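Skolley Kids > How Stuff Works > Baskets and Boxes

What is packing for, anyway?

April 2014

Things get moved all the time. Plates, books, plants, your nan's teapot. Most of it goes in a box at some point. Some of it goes in a basket. So which one, and why does it matter?

Start with the basket. Wicker. That just means thin bendy stems woven over and under each other, like plaiting hair but stiffer. People have made baskets for thousands of years, way before cardboard. Air gets through the gaps. Good for onions, good for bread, not so good for sand! 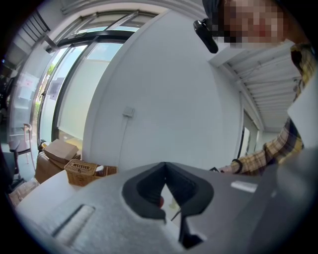
A wicker basket on a white table, with cardboard boxes next to it.

Now cardboard. Look closely at the torn edge of a thick box and you will see a wiggly layer squashed between two flat ones. The wiggly bit is called fluting. It makes lots of tiny arches and arches are strong, same as in a bridge. So a box can hold heavy things but you can still lift it when its empty.

Boxes fold flat too. Baskets don't. A flat box slides behind a door or under a bed. Try that with a basket.

Try it: fold a sheet of paper into zigzags, lay it across two mugs, put a coin on top. Then try a flat sheet. Big difference. We tried it with 8 coins and the zigzag one held.

What about plants?

Tricky ones, plants. Leaves bruise. Stems snap. A cut piece with leaves on is called a sprig, and it's lost its roots so it can't drink the normal way. Water goes out through tiny holes in the leaves, too small to see. The holes have a name, stomata (say it: STOW-ma-ta).

That's where plastic sheet comes in handy. Wrap it losely round the leaves and the damp air stays in. It also keeps a table clean if you spread it out first. Soil gets everywhere. Leaves too.

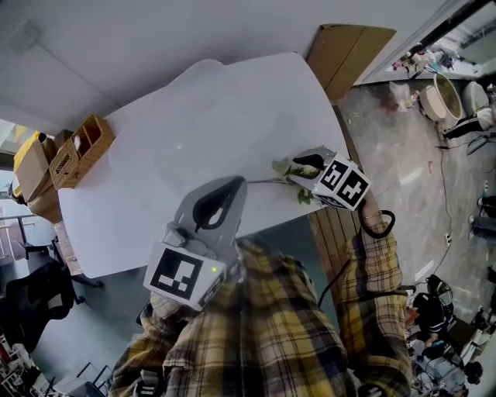
A leafy green sprig on the table, and a wicker basket with compartments at the back.

See the compartments? A compartment is a little room inside a bigger thing. Egg boxes have them. Pencil cases, sometimes. Small stuff stays put and doesnt all end up in one corner.

Quick words
Wicker: woven stems or twigs.
Fluting: the wiggly layer in thick cardboard.
Sprig: a small bit of stem with leaves on.
Translucent: lets light through but you can't see clearly. Lots of plastic sheets are like this.

Have a go at home
Find 5 things from your room. Decide, basket or box? Anything soft, basket is fine. Anything that breaks, box, with scrunched up paper round it. Heavy things at the bottom. Always ask before you pack something that isn't yours.

Next: Why do leaves change colour in October?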